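Rapport d'avancement – épicerie de proximité Folance, quartier de Plammont
Destinataire : fondation Adeleke
Rédaction : Necati Güler, chargé de projet
Arrêté au 20/2/22

1. Adhésions
L'épicerie compte 106 foyers adhérents, pour un objectif de 99 fixé dans la convention. Les nouveaux inscrits viennent surtout des immeubles de la rue Girkonton, où nous avons tenu une permanence en octobre. Les renouvellements se font maintenant à la caisse, sans rendez-vous.

2. Approvisionnement
Deux maraîchers livrent chaque semaine. Un troisième a suspendu ses livraisons après une panne de camion et doit reprendre au printemps. Les légumes racines se vendent bien, les salades moins. Nous avons réduit les commandes de salades en conséquence.
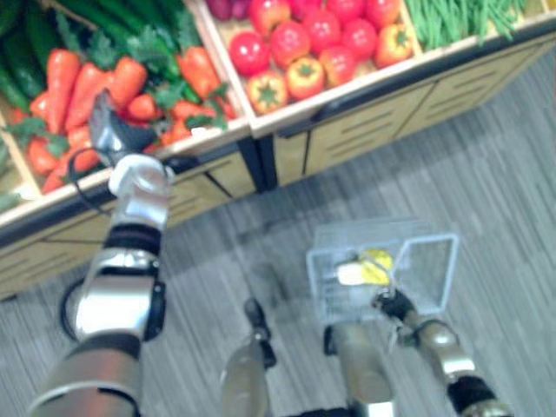
Rayon légumes : concombres et carottes avec leurs fanes.

3. Tarifs
La grille à trois niveaux est appliquée depuis l'ouverture. Elle reste difficile à expliquer aux nouveaux adhérents, et une version simplifiée est en cours de rédaction. Le niveau le plus bas est plus demandé que prévu – l'écart est couvert pour l'instant par la réserve.
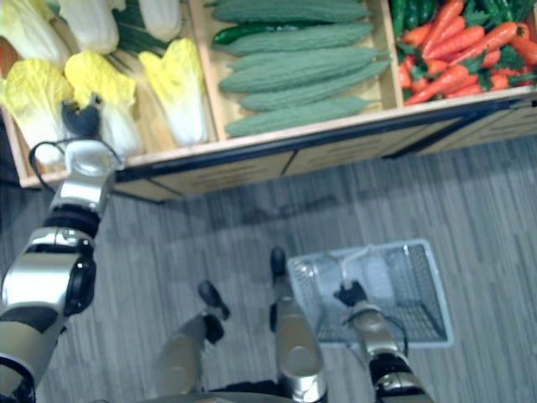

Une révision du niveau intermédiaire sera proposée à la prochaine réunion de suivi. Les prix d'achat des produits secs ont augmenté et nous n'avons répercuté cette hausse que sur l'huile et le riz.

4. Équipe et locaux
Le second poste à mi-temps est pourvu. Le bail a été renouvelé aux mêmes conditions. La réparation du volet roulant reste à la charge du propriétaire, relancé par courrier et sans réponse à ce jour.

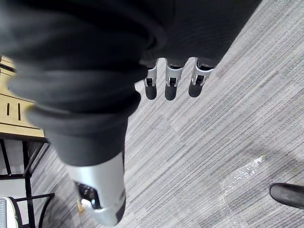
Revêtement de sol gris à rayures.

5. Suite
Nous demandons le versement de la deuxième tranche selon l'échéancier. Le relevé des dépenses et les factures sont joints. Il manque celle du transporteur, qui sera envoyée séparément.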